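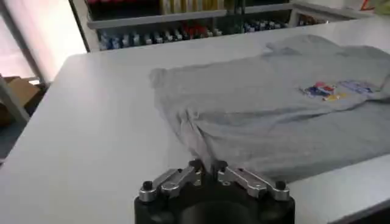 Ask Idun Fjeld whether a machine can do the laundry yet and she laughs before you've finished. "Folding? Sometimes! Ask me again after lunch."

She and Sreekumar Shenoy run the chores project at Gradoseck, and both of them light up when the talk turns to T-shirts. A towel, Shenoy says, is kind to you — four corners, always the same. "A T-shirt has sleeves and a neck hole and opinions. Pick it up two centimetres to the left and you have a completely new problem."

Their best fold so far took 90 seconds. Fjeld can do one in three, and she likes to remind him of it. Still, in April the machine couldn't finish a shirt at all, and last Monday it managed 14 in a row.

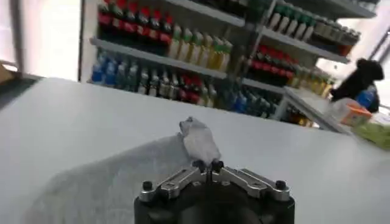 Small, light and crumpled: two fingertips and a hard thing to grip.

Tidying is the other half of the work. "People think heavy things must be difficult," says Fjeld. "Give me a full bottle any day! It stays the shape it was." Soft, light things get squashed or pushed away, and she has seen up to 29 tries go into one scrap.

What about shops, then? Shenoy is hopeful about putting stock back on shelves, less so about anything with a customer reaching past.

"Two arms changed everything for us," he says. "One holds, the other looks for the edge. You do it at home without thinking, and I love watching it get worked out from nothing."

Would he have one in his own kitchen? "Tomorrow," he says. Fjeld would wait until it can pair socks.

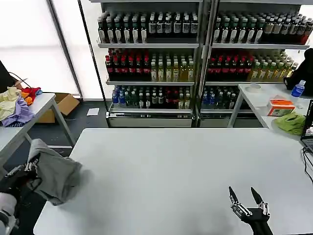 They're both back on shirts next week, starting with long sleeves.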